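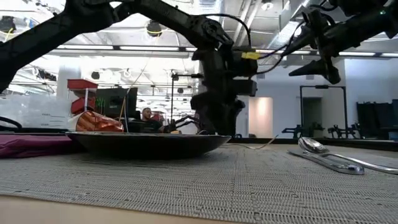 **Session 4: Comparing grippers on the table-setting task**

Notes by Triin Kuusk. Last changed Jul 26, 2020.

Read sections 4.1 and 4.2 before you come to the lab. You will need the log sheet from session 3.

## 4.1 Why we use tableware

The objects in this session are ordinary household things: a bowl, cutlery, a cloth. They are awkward in different ways. A bowl has a rim that can be pinched from above, but a wide, shallow one tips if the grip is too far from the wall's steepest part. Cutlery is thin and shiny. Depth cameras often return gaps on polished metal, so the height of a knife lying flat may be badly wrong. When a spoon rests on a knife, the segmentation step tends to join them into one object.

Each group tests two sets of fingers, the Daltmont (narrow tips) and the Homberg (broader pads), on the same arm with the same controller settings. Change the fingers and nothing else. If you change the closing speed as well, start a new sheet.

## 4.2 The cloth

Cloth has no fixed shape, so a grasp pose worked out before contact is only a first guess. Aim for a raised fold. Close slowly, lift straight up and pause before moving sideways.
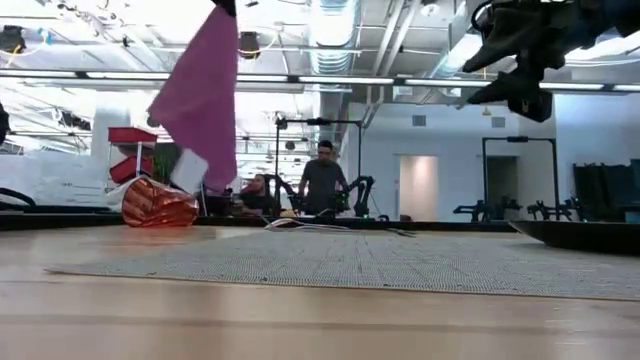
A cloth held at one point hangs down from it, and its lower corners end up wherever the folds let them. To spread it out you need a second grasp, normally with the other arm. Finding a free corner from one camera view is the hard part, and the Lukoševičius method in the reading list deals with it by turning the cloth slowly under the gripper.

## 4.3 Procedure

1. Home both arms.
2. Run 40 trials per set of fingers, following the order on the sheet.
3. Record each trial as held, slipped or missed.
4. Save the joint log under your group name.

Last year's groups logged 783 trials between them. Of these, 600 could be used. Most of the others had no finger type written down.

Hand in the sheet and one page of comments to the Drorkby office.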